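Filed under: Adhesives & Tapes > 3D prints

Storent
Double-sided pads keep lifting off a printed grey plate. 3M liner, 468MP/200MP.
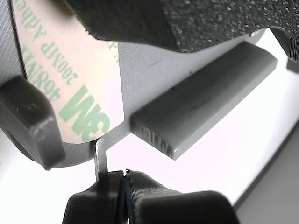

I wipe the plate first -- no change. Pad is 28 mm wide.

Jinlong Ren
Print lines reduce contact. Sand lightly, wipe with alcohol, press hard.

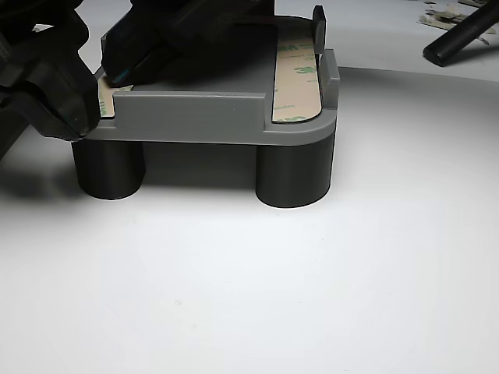

How long before loading it?
Leave it overnight, liner still on the top face.

Futham
Use a thicker foam tape.
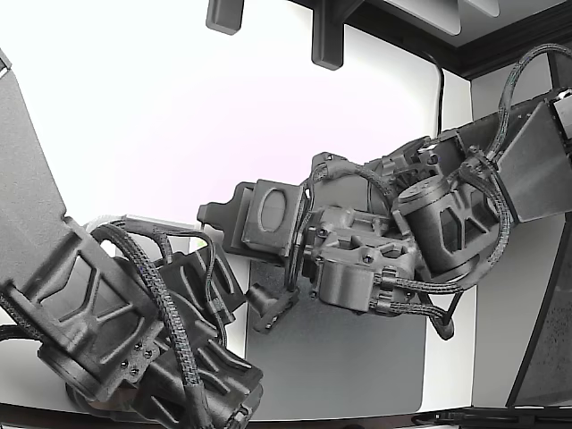
Mine held until March on bare print.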